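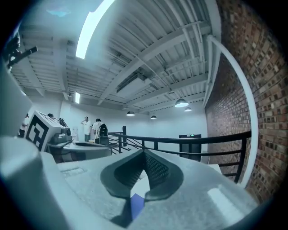
Keeping a Small Workshop Dry Through the Year

Mar 25, 2022

Most of the rust, stuck drawers and lumpy glue in a home workshop comes down to damp air. A garage or basement shop picks up moisture from the floor, the walls, wet cars, wet boots and the weather. The tips below are the ones we use ourselves at the Punwood shop, and most of them cost very little.

Measure first

Buy a cheap humidity gauge and hang it at chest height, away from the door and out of direct sun. Leave it for a week before you change anything. Write down the reading morning and evening on a piece of tape stuck to the wall.

Between 40 and 50 percent is fine for tools and lumber. Above 60 percent, bare steel starts to rust. If you only ever see high readings after rain, look for a leak or a bad gutter before you spend money on a machine.

A second gauge near the floor is useful in a basement. Floor level often reads higher than the bench.

Test the floor

Tape a square of clear plastic to the concrete, sealed on all four sides, and leave it for two days. Drops on the underside mean water is coming up through the slab. Drops on top mean the air in the room is damp and the slab is cold.

For water from below, clean the floor and put down a concrete sealer. Two thin coats hold better than one thick one. Let the first coat dry for as long as the can says, and add a day if the shop is cold.

For a damp room, work on the air instead. Keep the door shut on muggy days, even though it feels better open. Warm outside air lets go of its water as soon as it meets a cold floor.

Outside jobs that help

Clean the gutters in November, after the leaves are down, and again in spring.
Run downspouts well away from the wall. A length of plastic pipe is enough.
Slope the soil away from the building. Fill any low spots where puddles form.
Replace the rubber strip under the garage door if you can see daylight beneath it.
Cut back bushes that touch the siding.

Running a dehumidifier

Set it to 50 percent and leave it alone. Turning it down to 30 makes it run all day and can shrink glued panels enough to open the joints.

Empty the bucket every evening, or connect a hose and let it drain into a floor drain or sink. The hose has to slope down the whole way. A dip in the middle will hold water and back it up.

Clean the filter once a month. In a woodshop do it every week, and switch the machine off while you sand. Most standard models ice up in a cold room, so check the lowest working temperature on the label before you buy one for an unheated garage.

We ran ours for a full 1000 hours last year and the only part that needed attention was the filter.

Protecting bare steel

Wipe saw tables, plane soles and chisels with a dry cloth at the end of the day. Fingerprints rust first.

Put on a thin coat of paste wax, let it haze over, then buff it off. Use plain furniture wax and avoid anything with silicone in it, which gets into the wood and spoils the finish later. Wax the saw table every 8 weeks, or sooner if boards begin to drag.

For tools that sit for months, use light machine oil on a rag. Keep the rag in a metal can with a lid.

If rust has already started, rub it with a fine gray abrasive pad and a little oil, always in one direction. Wipe clean, then wax. Deeper spots can soak overnight in white vinegar. Rinse the part, dry it with a hair dryer and oil it right away, as it will rust again within the hour.

Drawers and toolboxes

Small packs of silica gel work well in a closed drawer and do nothing on an open shelf. Use the kind that changes color when it is full. Dry it in the oven at a low heat, following the packet, and put it back.

Line drawers with thin cork or felt only if the shop is already dry. Both hold moisture against the metal in a damp one. Rubber mat with a ribbed face is a safer choice – the ribs let some air under the tools.

Plastic tool cases trap water. Leave the lid open overnight after you have used a tool outdoors.

Lumber, glue and finishes

Store boards off the floor, on brackets or blocks, with thin strips between the layers. Leave a hand's width between the stack and an outside wall. New boards should sit in the shop for two weeks before you cut them to final size.

Keep wood glue indoors in winter. Once it has frozen, the bottle often turns stringy and should be thrown out. Write the date you opened it on the cap.

Sandpaper curls when damp. Store it flat in a closed box with a board on top.

What it cost us

The whole job came to $109, not counting the dehumidifier, which we already had. Sealer was the biggest part of that. The gauges, wax and silica gel made up the rest, and there is still half a can of wax on the shelf.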